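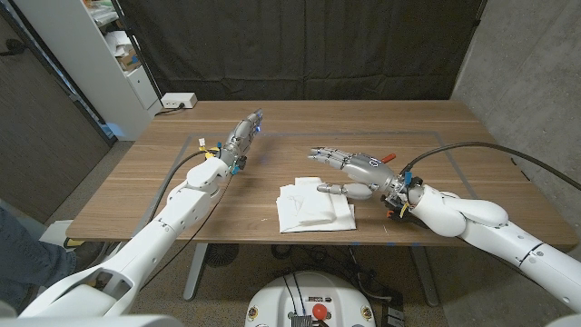 April, napkin table, morning and most of the afternoon. I have been meaning to write up the napkins properly for a while, and I keep putting it off on the grounds that they are only napkins, but I have now spent so many hours with them that I think they've earned a few pages. The question we started with was a plain one: what does a paper napkin do after it has been folded, opened, smoothed out and folded again, and at what point does it stop being any use to us for the Vumgate work? The stack at the center front of the table is a fair sample of what we deal with all day. It is layered a little unevenly, the sheets have picked up faint creases, and the top one has that light line pattern that I find so handy for judging whether a fold has gone on straight. I've come to rely on those lines more than on the edges, and I'll try to explain why further down, if I remember to.

First the supplies, so that whoever orders next doesn't repeat my mistake. The napkins from Bendero come in packs of 100 and I opened a fresh one this morning. They are softer than the last lot, and I mean noticeably softer, the sort of thing you feel with your thumb before you see it. The last lot had a crisp hand to it and would hold a quarter fold all by itself. The new ones relax. You fold one, press it, walk over to get your coffee, and by the time you're back the top flap has lifted as if it were thinking about getting up. I don't dislike them for that (they are much nicer to wipe your hands on, I'll admit), but they need different handling and I should have ordered both kinds while I had the catalog open.

I went through the whole pack before starting and pulled out anything that was wrong from the factory. There were 17 I set aside: mostly sheets where the original fold was off square, a few stuck to their neighbor along the embossed border, and one with a corner folded under so hard that it had practically become part of the design. The rejects are in the shallow tray by the sink with a note on them. Please do use them for spills. Please don't put them back in with the good ones, however tidy they look, as I can't tell them apart again without opening every sheet.

What I did with the good ones. Open the napkin flat, smooth it outward from the middle with a dry palm, fold in half toward yourself, smooth again, fold in half the other way, and lay it down with the closed corner to the left. I had been laying them down any which way, and the piles leaned. With all the closed corners on the same side they lean as well, now that I think about it, only they lean in one direction and you can plan for it. The cure I've settled on is to turn the closed corner every few sheets. It takes a moment longer and it makes a pile that sits nicely and doesn't slump when somebody walks by with purpose.

Smoothing turned out to be the part worth writing down. If you start at an edge and push toward the opposite edge, the slack in the paper travels ahead of your hand and ends up as a small ridge along the far side, and once that ridge has been folded on top of, it's there for good. Starting in the middle sends the slack out on every side and there's less of it anywhere in particular. I went back and forth between the two ways for a good part of the morning, and I was quite sure by lunch, though I'd like somebody else to try it without having read this page first. (Which is a silly thing to write on this page. Well, ask me and I'll set you up.)

About the lines. The edges of a cheap napkin are not to be trusted. They're cut a bit wavy, and the embossing pulls them in, so two edges can be lined up beautifully while the sheet itself has gone in at a slant. The pattern is laid across the paper much more faithfully in this batch. When I fold I look for a line on the upper layer to run parallel with the front edge of the table, and I ignore the paper's own edge unless it's sticking out far enough to annoy me. My folds got better as soon as I started doing it this way. They also got slower, then quick again after a while.

The table itself deserves a word. I was against using the wood top at first and wanted something slick, since that's what we had over in the Kennedy building. I've changed my mind completely! The planks run left to right, which gives the eye another set of straight lines to work against, and the medium brown is kind to white paper. On the white bench at Kennedy I was forever losing the edge of the sheet against the surface and folding half by feel. Here every corner shows up. The wood also has just enough grip to keep the bottom napkin in its place while you smooth the one above it. The one drawback is grit. Anything left on the surface prints itself through a soft napkin as a tiny bump, so I now wipe the top down before each pile, with a barely damp cloth, and then I let it dry fully before any paper comes near it. I was impatient once this morning and had a bottom sheet stick.

The dark gray tape rectangle is still where it should be and I'm fond of it. Everything that counts stays inside it, and anything outside is fair game for clearing away, which has ended a good many small misunderstandings about whose pile was whose. The little blue markers along the front edge are holding too. I use them to set the middle of the pile, and if you are going to re-tape anything, kindly leave those for last and put the new ones down before you peel up the old. I speak as someone who once peeled first.

A note on air. These napkins weigh next to nothing and the top sheet will lift for the smallest reason. The black floor fan under the table should stay pointed away from the paper while folding is going on, or better yet, off. I had a lovely pile going at the Berkden open house last spring and lost the upper part of it to a door being held open for a cart, so I'm perhaps more nervous on this subject than I need to be. A flat palm resting on the pile for a moment after each sheet does settle things. So does folding lower - elbows down, hands close to the wood - so the napkin isn't dropping any distance before it lands.

Refolding. I took a small set of napkins and put them through the whole business again and again, opening each one right out and starting over. After 2 rounds there's hardly anything to see, only the creases a little whiter if you hold them to the window. Past that the crease goes limp and the napkin begins to choose its own fold line, usually a hair to one side of the one you want, and if you force it to your line you get a double crease that looks dreadful and makes the pile thick on that side. I'd been keeping napkins in use for much longer than I should have. I feel a bit wasteful saying so, but past that point I'd retire them from folding and send them to the sink tray with the others.

I did wonder whether a worn napkin could be brought back by pressing it overnight under the big catalog. I have 2 of them under there now, one folded and one open, and I'll look tomorrow. My guess is that the open one will come out passably flat with the old crease still in its memory, and that the folded one will be very neat and quite useless. I hope I'm wrong about the open one, as it would save us a fair number of packs.

Things to do, in no order that means anything. Order a crisp pack and a soft pack together next time, and write which is which on the outside in marker, large. Find a lidded box for the opened pack, so the top sheets don't gather dust between sessions. Tidy the cables on the concrete under the table; they've got themselves in a tangle again and my foot finds them whenever I stand at the front for long. The power strip at the back left corner can stay put, I think, provided people keep cups away from that end. And I'd like a better lamp for late afternoon, when the creases disappear on me and I begin folding on faith.

4:30, stopping there. Last pile of the day came out the squarest so far, and I was pleased enough with it that I didn't want to take it apart, so I've left it inside the tape with a reject sheet laid over the top for dust. If you need the table first thing, lift the pile from underneath with both hands and put it on the shelf, closed corners however they happen to fall.

Notebooks > Vumgate > Paper and cloth > Napkins, April

This site uses cookies to remember your reading preferences. Accept | Manage settings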